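March
Reviewed by the Unero Methods Desk

Review: the Fedoruk two-arm method for sorting sports and game equipment

Fedoruk is a training method for paired robot arms, released by the Bascombe laboratory. It learns from recorded demonstrations and was reviewed here on one family of tasks: handling rackets, covers, tubes and cases of uneven shape on a patterned cloth. The training set holds 2430 demonstrations. 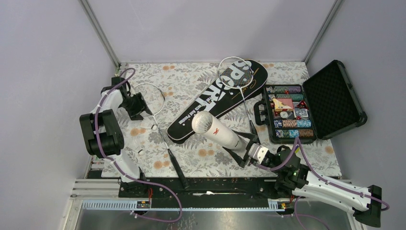 Figure 1. Right gripper holding the shuttlecock tube; rackets, cover and chip case in the workspace.

The method plans both arms together. In our 36 trials the arms came into contact 2 times, a clear improvement over the Distadby baseline, which recorded 7 contacts on the same task list. Rigid items were handled well. Soft covers remain the weak point, as the method is slow to choose a grasp on padded material and sometimes repeats its approach. 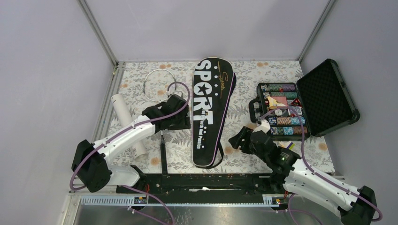
Figure 2. Left gripper over the racket shaft, next to the bag; right gripper between the bag and the open case.

Setup instructions are complete, although the section on arm calibration assumes prior experience. Training logs are easy to read. The published results do not report thin items separately, and we ask that a later release do so.

Recommended for laboratories that already operate a two-arm station. Sites with a single arm should remain with Distadby.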